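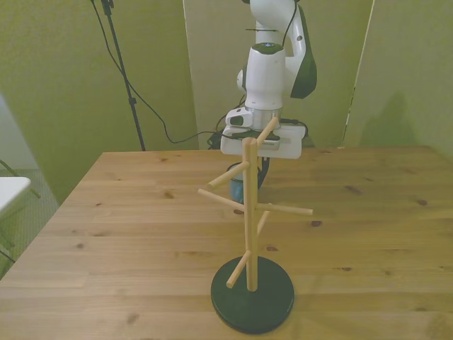

6.4 Fault 80: Grip lost or grip width out of range

Applies to: Astex arm with Pereyra parallel gripper, Gellgate controller, Binby mug tree task

Fault 80 is raised when the measured finger opening differs from the taught opening by more than 8 mm while the gripper is commanded closed. The arm stops in place and holds position. The gripper stays energized at its last force setting.

The usual causes on the mug tree task are a mug gripped too low on its body, a finger resting on the stand instead of the mug, or a cable loop pulling on the wrist during the approach.

CAUTION: Do not press Release while the fault is active. A mug that is only partly gripped will drop.

CAUTION: The pegs of the mug tree can trap a finger or glove between the stand and the gripper housing. Keep hands out of the space under the wrist until the arm is in Hold.

Clearing the fault

1. Press Hold on the pendant. Wait for the status line to read HOLD – MOTION DISABLED.

2. Write down the fault code, the step number and the displayed finger opening. The display is reset in step 7.

3. Look at the fingers from both sides of the table. The post can hide one finger from the front. Check whether a finger is touching the post, a peg or the base.

4. If a finger is touching the stand, do not pull the stand free. Go to step 5. If both fingers are clear of the stand, go to step 6.

5. Select Jog, Tool Frame, Slow. Move the gripper away from the contact in single steps until there is a visible gap. If the force reading rises, stop and jog in the opposite direction.

6. Support the mug from below with one hand, keeping the hand outside the pegs. Have a second person hold the pendant. Select Hold again if the arm was jogged.

7. Press Clear, then Release. Remove the mug.

8. Jog the arm straight up to the Ready position. Confirm that the cables at the wrist and gripper do not catch on a peg as it rises.

Note: Cable loops at the gripper must be long enough for full wrist rotation but must not hang below the fingertips. See 3.2 for routing.

Before restarting

9. Set the mug tree back on its taught position. The stand is not fastened to the table and a light contact is enough to shift it.

10. Inspect the finger pads. Replace both pads if either one is torn or glazed. Pads are otherwise replaced every 2,000 cycles.

11. Run Check Grip with no mug loaded. The fingers open and close once.

12. Load a mug and run one cycle at low speed with a hand on the stop button.

If fault 80 returns on the same step, re-teach the grasp point (5.3). Do not widen the 8 mm limit to suppress the fault. With a wider limit the controller may accept a grip on a peg as a grip on a mug, and the next move will drag the stand.

If the fault returns on different steps, check the finger position sensor as described in 7.1.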